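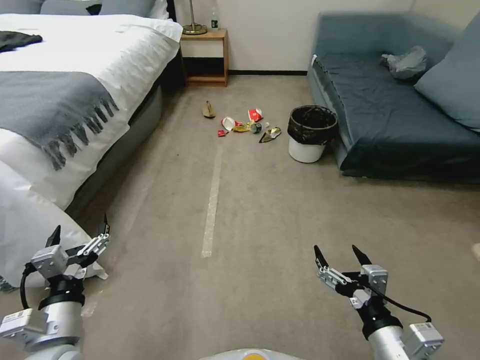 January 23, 2018

Quick one, rehearsal in an hour and I still haven't eaten.

So we have a venue! Clelosthorpe said yes to the two nights in February. 66 seats, a stage you could cross in four steps, and a piano that needs work. Don't care. It's ours.

The piece is still called Erneck for now. Flurina Pichler is doing the movement and she cut my whole second monologue on her first day. Painful. Also right. What was seven minutes of me talking about my grandmother's street is now two dancers passing a coat back and forth, and teh room went quiet when they ran it.

Things still not sorted:

Lights. We have 20 minutes to hang everything, which is insane.
Program text. Mine to write, haven't started.
Money. Short by $200, maybe less if the printer gives us the nonprofit rate again.

After the second night we're doing an open talk with the audience about who gets to tell a neighborhoods story. No panel, no microphones, just chairs pulled into the middle. Last spring it ran till midnight and people argued in the parking lot after, which I loved.

Tickets are pay what you can. If you can't, come anyway, just email me first so I can hold a seat.

Ok, going. Need to find my other script.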